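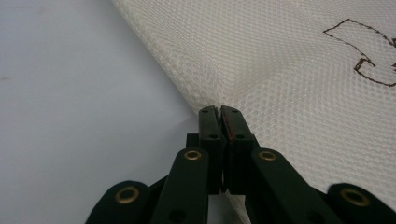 Mesh, drawn line and gripper: a hand-held gripper at the edge of a sheet of off-white mesh fabric.

Pruvness Releases Temovo, a Teaching Kit for Robots That Have to Handle Cloth

Hand-held gripper lets sewing shops record a task by doing it, wrinkles included

HALÁS, 5/4/26 – Pruvness, a maker of teaching tools for industrial robots, today released Temovo, a kit that lets a person show a robot how to pick up, shift and smooth out fabric. The person holds a gripper, does the job and puts the gripper down. The robot gets the recording. The person gets a coffee.

Robots have been welding car doors for decades. Ask one to move a piece of mesh from one side of a table to the other and it tends to behave as if it has been handed a live fish. Cloth folds when it should stay flat, stays flat when it should fold, and never lies the same way twice. Writing a program for that is possible in the sense that many unpleasant things are possible.

Temovo skips most of the writing. The kit is built around a hand-held gripper with two fingertips on a linkage, and a camera that rides on the tool and looks out over the fingers. As the operator works, the kit stores the camera view, the path of the tool through the air and how far the fingers are open. Pruvness software then turns a set of these recordings into a policy that runs on an arm fitted with the same fingertips.

"We spent two years trying to describe a wrinkle in code," the company said in a statement. "Then we asked a cutter to deal with one while holding our gripper, and she did it before we had finished explaining the question."

Trained on the cutting table

The release follows a pilot with Grandard, a contract sewing firm in Halás that makes mesh panels for bags and chair backs. Grandard picked the jobs, and it did not pick easy ones. Operators recorded three kinds of work: pinching a sheet by its edge, drawing it across the table, and lining up a marked outline with a cutting guide.

The pilot produced 2407 recordings. Of those, 2000 were used for training. The rest were kept back for testing or thrown out, in several cases because the operator had stopped to answer a phone with the gripper still running. The software is now able to flag that sort of thing by itself. It would not be fair to say it does so with a sigh.

Edges got the most attention. A thin sheet lying flat on a smooth table gives two fingers very little to hold, and people get around this with a small push and pinch that they do without thinking and explain badly. The operators at Grandard were asked to write down how they did it. The answers were short and did not agree. The recordings turned out to be far more useful, and Pruvness has asked permission to frame the answers.

Remote control, for those who prefer a chair

Temovo also has a remote mode. An operator can drive the arm itself from the same hand-held gripper while watching the table on a screen, which helps when the robot has learned most of a task and keeps fumbling one part of it. The operator takes over, does the awkward bit and hands control back. The correction is saved along with everything else and goes into the next round of training.

Most new users at Grandard started by hand and moved to remote mode later. Driving an arm from a chair sounds restful, and it is slower than it looks. Pruvness recommends recording by hand wherever a person can reach the work, and using remote mode for corrections.

What it will not do

Temovo does not sew. It does not cut. It has no opinion on silk, having never met any. The present release covers flat woven and mesh fabrics on a level table, one gripper at a time. Two-handed tasks such as folding a full panel are in testing – Pruvness describes the early results as "a good start and a bad fold" – and are planned for an update in October.

The company also notes that a robot taught by a person picks up that person's habits. One early policy paused before every pinch, for no reason anyone could find, until the team watched its teacher at work. Shops are advised to record more than one operator, and to choose ones they would be happy to see copied.

Price and availability

Temovo can be ordered now from Pruvness. The standard kit comes with 2 hand-held grippers, matching fingertips for the robot arm, a charging dock and a software license for one site. Buyers may add up to 2 arms under the same license. Existing customers can trade in the older wired teaching pendant, which Pruvness will accept in any condition, including thrown.

Demonstrations are held at the Pruvness workshop in Halás by appointment. Visitors are welcome to bring their own fabric, and the more annoying the better.

About Pruvness

Pruvness makes teaching and remote-control tools for robots that work with soft materials. The company is based in Halás.

Press contact: Pruvness Press Office, Halás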